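6 min read

The county that votes like two counties

Drive east out of Munby on the old mill road and the yard signs change color somewhere past the feed store. Locals can tell you the exact driveway. It belongs to a retired surveyor who puts up signs for both parties, on the theory that it keeps everyone off his porch.

Munby is the county seat, a college town with two bakeries and an opinion about each. Escobedo, a half hour east, has a grain elevator, a very good high school wrestling team and a water tower that has needed paint through four administrations. They share a sheriff, a landfill and one seat in the state house. For most of living memory they also shared a political party, though not so you'd notice if you put their members in the same room.

The seat came open in February, when the man who had held it through eleven elections announced he was going to spend more time with his boat. Five people filed to replace him. By summer three had dropped out, one of them by text message. What remained was a retail contest of the old kind, fought over pie suppers and parade positions, and it was settled by 132 votes.
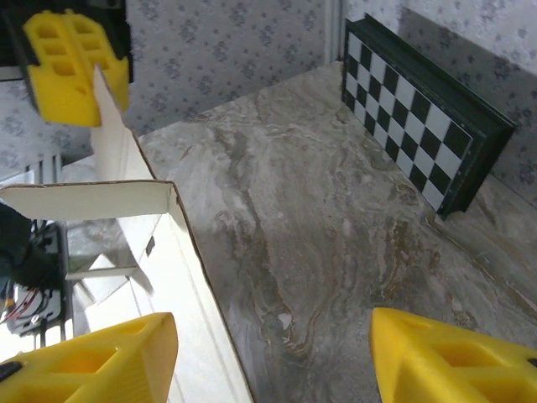 I asked Vinh Đoàn to explain that margin. He ran elections in the county clerk's office for most of two decades and now teaches a night class on state government at the college, where he is known for making students read the actual budget. He spread a precinct map across the hood of his car and weighed down the corners with cans of soup.

"People see a close number and they think the place is in the middle," he said. "There isn't any middle out here. There's a bunch of folks over there, a bunch of folks over here, and they happen to come out close to even."

He had a point, and he had the map. Munby's walkable precincts went for the winner three to one. Escobedo went the other way by nearly the same proportion. The township of Gorance, population 609, split almost perfectly, a result Đoàn attributes to the fact that half the town is related to one candidate and the other half used to work for her.

The issue that was supposed to decide things was the Lodamach bridge. It is a one-lane span over a creek that is dry by August, and the state has been promising to replace it since I was in grade school. Munby wants a new bridge with a bike lane. Escobedo wants a new bridge that can hold a combine. The state wants another study.

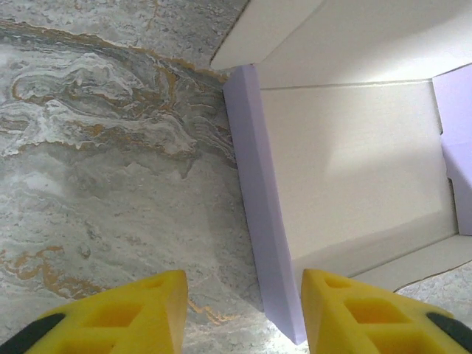
Gray marble with gold veining, beside an open white box.

Both candidates came out boldly in favor of the bridge. At the one debate, held in the Escobedo gym in front of about 400 people and a popcorn machine nobody would turn off, they agreed with each other on it for eleven minutes. Then somebody asked about the school funding formula and the temperature went up.

The formula is dull, and it matters more than anything else the county will vote on. It counts students where they sleep, which favors Munby, and adds a little for bus miles, which favors Escobedo. Every few years the legislature tinkers with it, and one end of the county holds a rally. The rally signs get stored in a barn between uses. I have seen the same one, with the year painted over, at three of them.

The new representative lives in Munby and spent her first month in office trying to prove otherwise. She has eaten breakfast at the Escobedo diner so often that she has a usual. Her district office opens there at 7 a.m., an hour chosen to impress farmers, most of whom have been up since four.
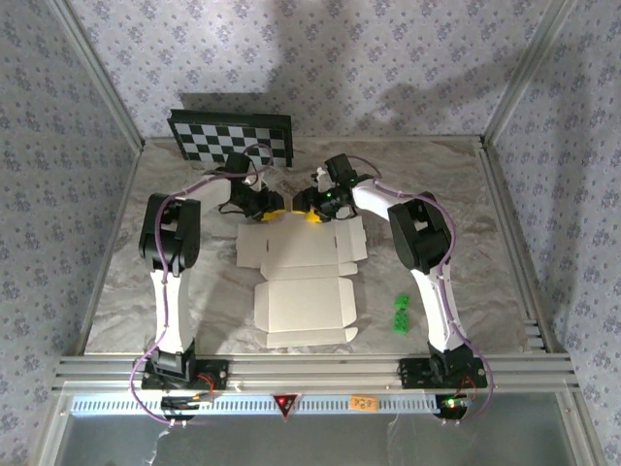
The two arms over the marble-patterned surface, yellow fingertips pointed at each other.

Whether any of it works is hard to say. The capitol rewards members from safe districts, who can afford to be rude -- or at least patient. A member who won by 132 votes has to go home every weekend and explain herself, sometimes to people who are holding a casserole. She told me she had already been asked to cosponsor two bills that would end her career, one at each end of the county.

Đoàn, for his part, expects a rematch. He has started keeping a list of precincts to watch, with Gorance at the top, where a family wedding this fall could move as many as 100 votes in either direction. He's been invited, and he plans to sit in the back and see who dances with whom.

We use cookies to improve your reading experience. By continuing to browse, you accept our cookie policy.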